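Cledura hand-held gripper kit: two months of picking things up 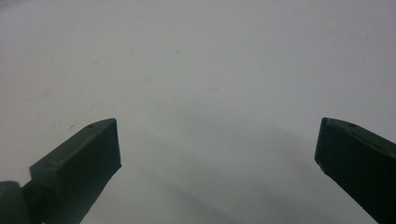 I bought the Cledura in July with my own money, £225 plus postage, after a lot of dithering between it and the Basier. I teach small robot arms to do small dull jobs (sorting fixings, mostly, and moving little pots from one tray to another) and I was fed up with steering the arm by joystick every time I wanted to show it something new. With one of these you hold the gripper yourself, do the job by hand with the camera running, and feed the recordings to the arm's software afterwards. Much quicker! Or it is once you've got the thing set up, and I'll come to that.

What you get

The box has the handle, the trigger, the camera mount, a pair of fingers, a bag of screws and a folded sheet of instructions in very small print. No camera, which I knew, and no hex key, which I didn't. The shop page says "everything needed for assembly" and I'd call that cheeky. I had the right size in a drawer, but if you don't, order one at the same time or you'll be sitting there with a lovely pile of bits.

Putting it together took me an evening. The trigger linkage is the fiddly part. There are 16 screws in all and they look the same until you find that two are a touch longer, and those two go at the knuckles. I put them in the wrong place first time and the left finger wouldn't open the whole way. The sheet does mention it, on the back, under the bit about cleaning.

The fingers

Mine are the dark green ones. They also do black, and I sort of wish I'd gone for an orange or something, if they made it, as the green goes very nearly black in recordings when my desk lamp is behind me. The software I use doesn't seem to mind. I mind a bit, when I'm scrubbing through clips at eleven at night trying to see whether I had hold of a washer or not.

They're chunky, squared-off things with flat tips, and I like them a lot more than I thought I would. Flat tips are good on boxes, pots, pens, blocks, anything with a side to it. They close evenly, and there's enough give in the trigger that you can hold a paper cup without squashing it, after some practice. I squashed four or five cups.

Where they struggle is with thin things lying flat. Coins, washers, a bank card. You end up chasing a washer across the table like somebody trying to pick up a contact lens in oven gloves. I stuck a strip of thin rubber on the tips and that helped. The small holes in the top faces are for bolting on add-on tips, so the sheet tells me, but the add-on tips have been out of stock ever since I bought mine. I wrote to ask when they'd be back and got a friendly reply with no date in it.

The plastic marks, by the way. It's perfectly strong, but corners pick up little knocks and pale bits, and a matt finish shows them. Doesn't change how it grips. If you like your kit to stay looking new you'll be annoyed.

In the hand

It's light enough for a decent session. I do half an hour and then make a cup of tea, and that suits my wrist. The handle is a bit fat for me (I have small hands) and I'd love a slimmer version. My other half has big hands and says it's spot on, so there you go.

The trigger has a nice steady pull with no click in it. I did get a squeak after a couple of weeks. A dab of silicone grease at the pivot sorted it out, and it hasn't come back.

The camera mount is my biggest moan. It holds well once it's tight, but there's no stop or notch to tell you where you had it last time. So if you take the camera off to charge it, as I have to, you've got to line it up again by eye, and if you're a few degrees out then the new recordings don't match the old ones and the arm gets confused. I lost a whole batch that way, 225 clips, and yes, I did notice it's the same number as the price. I've now scratched a line on the mount with a craft knife. Two minutes' work, and it should have come like that from the factory.

Setting up your table

A plain pale surface is what I'd go for, with as little clutter as you can manage. Mine's a tatty one with smudges all over it and it has been fine. Shadows have bothered me far more than marks. Your own hand and arm throw a big soft shadow right where you're working, and it moves when you move. I tried a second lamp on the other side and got better results the same evening.

Results

For sorting pots, I recorded over 2 hours of me doing it by hand, spread across a few evenings, and the arm now does the job well enough that I can leave it going while I do something else in the same room. I wouldn't leave the house. For washers, even with the rubber on, it's still hit and miss, and I've gone back to the joystick for those.

Against the Basier

I borrowed a Basier for a weekend before buying. Its camera mount is better, no question, with proper notches. But the fingers are narrow and flexed more than I liked, the trigger felt gritty, and it costs a fair bit more. If I mostly picked up tiny things I'd have chosen that one.

Would I buy it again? Yes, grumbling about the mount. Get a hex key, mark your camera position on day one, and keep those two long screws in a separate saucer.

Good: sturdy fingers, smooth trigger, light, sensible price
Less good: camera mount, fat handle, missing hex key, add-on tips you can't get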